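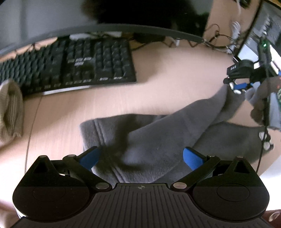
Ovthorpe Two-Handed Cloth Set

Data card, version 2
Issued 8 Dec 2019

Summary

The Ovthorpe set is a collection of 600 demonstrations of cloth handling, recorded with a pair of hand-held grippers. It was prepared at the Jidside laboratory for training and testing robots that learn a task by being shown it. No robot arm was used in recording. The person giving the demonstration carries the grippers and does the work directly.

Contents

Each demonstration holds two video streams, one from each gripper, together with the opening of the fingers and the estimated path of each tool. The two streams share a clock. Recordings are grouped by session, and each session folder has a short text file stating the task and the type of cloth.

Of the 600 demonstrations, 195 are kept apart for testing. They were chosen by session, so that no session appears in both parts. Users who publish results are asked to leave this division as it stands.

Tasks

Lifting a corner or edge
Spreading a cloth on a desk
Folding once across the width
Moving a folded cloth to a new place

Recording practice

Eight operators took part. All completed a practice session in March, which does not form part of the set. Work was done at ordinary office desks, with keyboards, screens and cables left where they were. Operators were asked to keep the cloth in view of at least one gripper camera and to pause briefly before letting go. Failed attempts were kept and carry the label "incomplete".

Known limits

Wide-angle lenses bend straight edges near the border of the picture. Calibration files are supplied for each tool.
Path estimates are less steady where a gripper is held close to plain fabric.
Operators' hands may be seen. Faces were checked for and removed before release.
Sessions recorded at Undley lack finger force readings.

Terms of use

The set may be used for research and teaching. Requests for other uses, and reports of errors, should be sent to the data office at Jidside, quoting the session number. Reading scripts are kept in the separate Vakulenko package, which has its own licence.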